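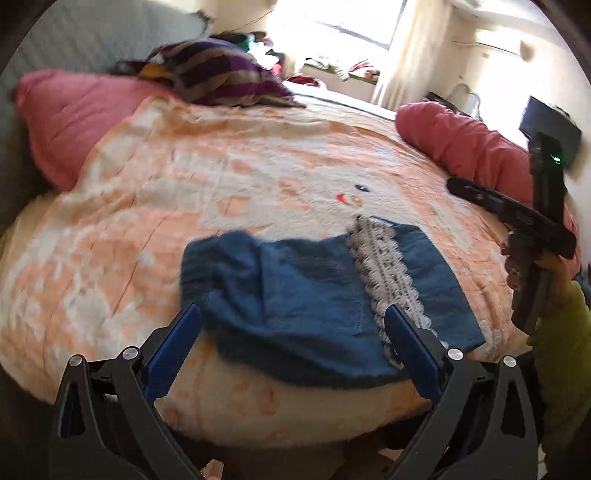

Where Does Lace Come From?

Hi, it's Ylva Nordin again! I write these pages for curious kids, and this week I want to talk about clothes. Mostly lace, because I've been folding laundry since lunchtime and I got stuck staring at it. (Does that happen to you? You're meant to be putting things away and then you start wondering how they got made?)

Let's start with plain blue cloth, the kind we call denim. If you look at denim really closely, you'll find threads going up and down and more threads going side to side. They go over and under each other, over and under, all the way across. That's weaving. A machine called a loom does it, and it's fast and very, very noisy.

Try it yourself! Cut some strips of paper, lay them in a row, and slide other strips over and under. You just wove something.

Here's a good denim secret. Usually only the threads going one way are dyed blue, and the others are left white. So turn up the bottom of your jeans and peek at the inside. Paler, right? And when jeans get old and rubbed, more of the white shows, so the knees fade first. Some denim is thick and stiff, and some is so light you could wear it in July without melting.

Now for lace. Lace is a funny kind of cloth, because the holes are the important part! Someone has to plan where every hole goes. If you put the holes in a row, you get a line like a tiny ladder. If you bunch the stitches up in a fan, you get a shape like a seashell.

There are lots of ways to make it. My favorite is crochet, which you say like "kro-SHAY." You need one hook and one long piece of yarn. You pull a loop through a loop, then another loop through that one, and on you go. When you want a hole, you make a few loops in the air and skip over a bit before you join back on.

My aunt in Gomerbridge taught me when I was nine, and my first try was supposed to be a bookmark. It had 19 rows and it was shaped like a slice of pizza! I kept dropping stitches off one side and didn't notice. I still have it -- it lives in my dictionary.

The wavy edge you often find on lace has a name too. Each little bump is a scallop, like the shell. Scallops go nicely along the bottom of a shirt or a dress, where the edge of the cloth stops. That bottom edge is called the hem.

When lace is sewn onto denim, the blue peeks through the holes and the pattern pops right out at you. White lace on a white shirt is pretty, but you have to squint a bit to see what it's doing.

Lace does need gentle folding. A zipper or a button can catch in a loop and pull it, and then you've got a snag. So here's how I fold a shirt with a lacy hem:

Lay it on the bed and smooth the big wrinkles with your hands.
Straighten the collar.
Fold the sides in, sleeves too if it has them.
Bring the bottom up toward the collar. Don't tug on the lace!

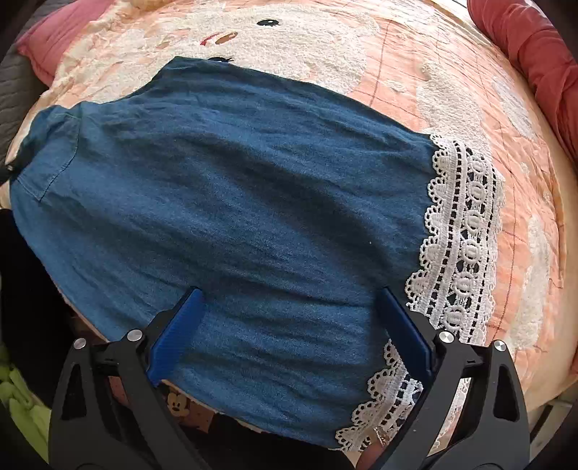

Small wrinkles are fine, by the way. I used to fuss over every single one, and then I'd run out of patience with half the pile still to go. Now I do the big ones and move on to socks.

If you find a snag, don't cut it. Show a grown-up, who can often ease the loop back through to the other side with a needle.

Next Monday I'll tell you about buttons, so start looking at the ones on your own clothes and see how many holes they have. Some don't have any!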